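2 May 2018, gripper notes, cloth folding on the bed

Writing this up before I go home because I know I won't remember the order of things tomorrow.

Short version: the left finger on the hand-held gripper stops closing all the way once it has been worked hard for a while, and the log says it closed fine. The second half of that is what bugs me! A sticky finger I can live with for a day, but a log that swears everything was OK is going to end up in the training set and we'll be chasing it in July.

First sign was mid-morning. I was doing corner grabs on the blue-gray cloth (pinch the near corner, lift, lay it over, let go, spread it flat, start again) and the corner kept sliding out on the lift. I blamed myself for the first few. Then I slowed right down and watched the tips, and the left one was lagging, and when the trigger was all the way in there was still a sliver of daylight between them. Checked the reading: 3 percent open, same as a good close. So the encoder is happy and the finger isn't, which to me says the slop is somewhere after the encoder, in the linkage.

Shinji Hirano thought it was the trigger cable stretching again, like on the old Brerneck handle. Fair guess, but I swapped the cable over lunch and got the same thing.

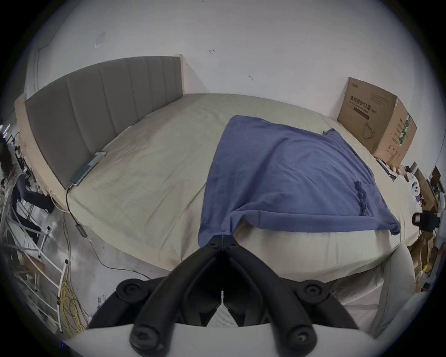 Gripper over the near edge of the bed, cloth spread out on the right half.

What I tried after that, in order:

Wiped the fingertips with alcohol. No change.

Backed off the pivot screws on the left side a quarter turn and snugged them up again. Better for maybe ten minutes, then back to slipping.

Let it sit while I copied files. Came back and it closed perfectly, which made me feel silly, and then it went bad again as I got going.

So I think it's one of the lower pivots creeping loose under load. The Quispe bushings we put in last time are a bit soft for my taste, and I said so then (not that I'm keeping score). I haven't pulled it apart yet, so take that as a hunch.

Damage to the data: nearly 900 grabs in the session folder. I went back through the video and the first slip I'd swear to is at grab 266. Everything from there on is marked SUSPECT and should stay out of the Trurasico upload. Please don't "rescue" the ones that look okay, the opening numbers can't be trusted even when the cloth came up nicely.

Also, and this one's on me, I ran the whole morning without the feeler gauge check at the start. Would have given us a clean baseline. It goes back on the startup sheet and I've taped a note to the handle.

For tomorrow: pull the left linkage, measure the play at both pivots, try the harder bushings from the Finine drawer if there are any left. Then 32 corner grabs in a row with a gauge check after every fourth one, same cloth, same spot on the bed. Shinji has the thread locker, ask him before buying more.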